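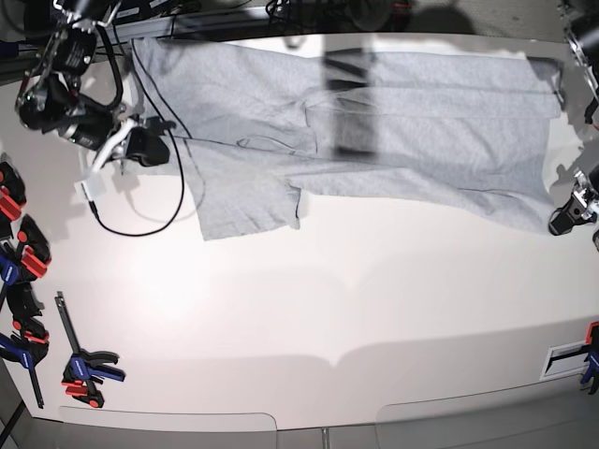
Folding grey cotton tops: flat table or on the bed?

gollonfan83
I'm a total convert to the big white table! You can see every crease, and a crumpled grey garment like this one gets spread right out before I fold anything. Smooth the long bits first, then sleeves in. Love it.

Wegener
Sleeves first for me, always. If you smooth the body first you only have to do it again.

gollonfan83
Never had that! Maybe mine are thicker?

khalil_farah
Bed, sorry. Tables are too slippery and the hem creeps about. I did 300 tops for the Losedum jumble sale in August, all on a duvet, and my back was fine.

Wegener
300 on a duvet?! Mine would have sunk without trace.

friederike_s
Table every time, Khalil! Soft cotton does bunch up at one end, so I pull from the seams, never the middle. Trying Wegener's sleeves tonight, got a whole basket waiting :)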